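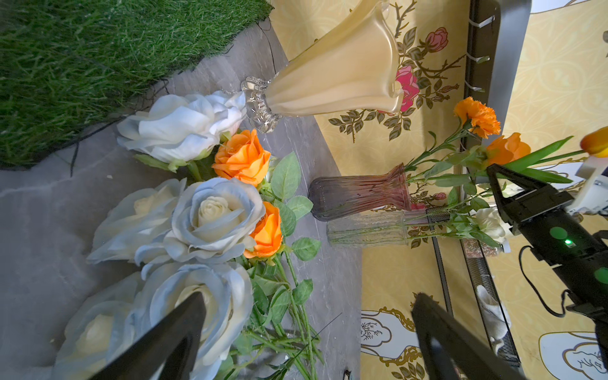 Roses laid out on the gray surface, before sorting.

Section 5: Arranging your stems

Okay, the vases are unpacked, the protective film is off, and now we get to the fun part! I'm Aurelia Wyss and I wrote this guide for the Gernano flower corner set, mostly by doing everything in the wrong order first. If you still have the stems bundled in their sleeve, go back to Section 4 and come back when they're free.

What you need within reach: all of your vases, the loose stems, the square of fake grass, a soft dry cloth, and a pair of wire cutters (only if you plan to shorten anything).

1. Lay every stem down flat with the heads all pointing the same way. Don't pile them. The leaves have little teeth on their edges and they hook onto each other like you wouldn't believe.

2. Open up the flower heads. Put a thumb in the middle of the rose and push the outer petals out and down, one layer at a time. They ship squashed, so the first few will look sad. Keep going.

3. Sort by color. I put the whites and pale blues together and keep the oranges in their own group (roses, carnation, tulip). You can mix later if you like a mixed look.

CAUTION: Glass vases roll. If you lay one on its side to feed the stems in, keep a hand on it or wedge the cloth against it.

4. Put the grass square down first, in a back corner, and press the edges flat. Then stand the cream vase, the one with the wavy rim, on the grass or right up next to it.
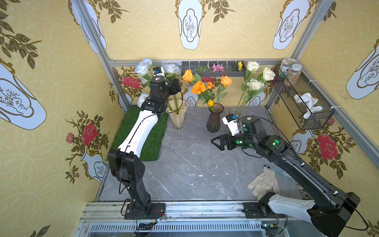
Cream vase standing near the back edge of the grass mat.

5. Fill the cream vase with pale roses. Start with the tallest one and lean it toward the wall, then let the shorter ones come forward. Three is plenty, because the rim is ruffled and you want to see it!

6. Next, the dark vase. The oranges go in here. Tallest rose in the center, the others lower on each side, and the carnation in front where all those frills can show off. A yellow bud tucked in low is a nice touch if you have a spare.

Note: If a stem spins around and faces the wall, bend the bottom end into a small hook. It'll stay put.

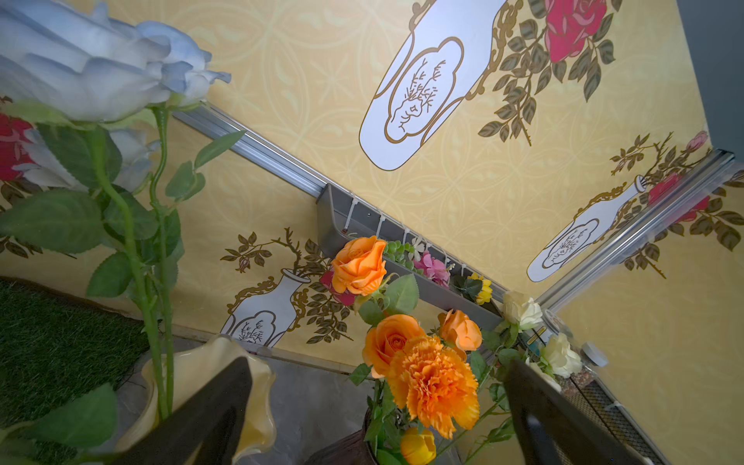 Tekle Gudeta wrote in to say he does the dark vase before the cream one, since the oranges are bushier and he'd like to know how much room is left. He also skips the hook and twists two stems together at the bottom instead. I tried it his way in December and the twist held fine, though it's a pain to undo when you want to change colors.

7. Do the clear vase last. You can see everything through clear glass, including crossed stems and the fuzzy bits where a leaf came off, so take your time and run the stems as straight as you can.

8. Step back to where you'd normally stand and look at the heights. On busy wallpaper like mine, low arrangements get lost among the printed roses. Pull stems up an inch or so and look again.

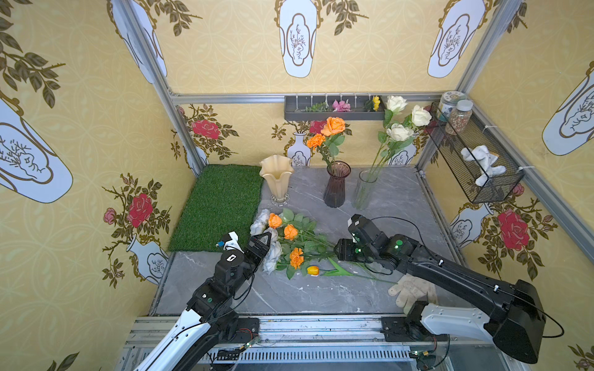 Changing things around later is easy as long as you empty one vase at a time. Pull the whole bunch out in one grip, low on the stems, and lay it down before you pick at it. I leave the cream vase standing empty by the grass while its neighbors stay filled, so I've still got the orange and the white to compare against when I decide what goes back in. Keep an odd tulip off to the side of the bunch, too, or it ends up buried under the roses. And if you've got a wall basket like my black mesh one, it's a handy spot for a cloth and a couple of jars.

CAUTION: Cut wire ends are sharp. Wear work gloves when you shorten stems, and cut no more than 5 millimeters at a time. You can't put it back.

Cleaning: dust the petals with a dry brush. Glass can be wiped with a damp cloth once the stems are out. Don't put the stems back until the inside is dry, or the wire will rust and leave a brown ring.

If a flower head pops off, push it back onto the peg and turn it until it grips. Spare heads are listed in Section 6.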